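Get a Grip, Then Get Another

Two hand-held grippers, five weeks and one long argument about rubber
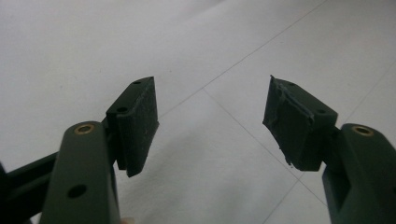
The Palholm costs $2,495 and comes in a padded case with a certificate. The Jutier costs $2,124 and comes in a box. You squeeze either one by hand, it records what you did, and later an arm is supposed to do the same thing without you — the arm has its own views on this.

I began with a strong preference for the Palholm, mostly on account of the case. Its fingers close smoothly and its trigger suits a hand the size of mine. The Jutier has a stiffer spring, and by lunch my thumb had filed a complaint. But it held a wet spoon on nearly every try, and the Palholm treated wet spoons as a matter of opinion.

Pads are where both makers go quiet. Check the contact faces for scuffs and lifting edges before blaming the software, which I did for most of February. Palholm sells spares in pairs. Jutier sells them one at a time, left or right, and I have now ordered two lefts.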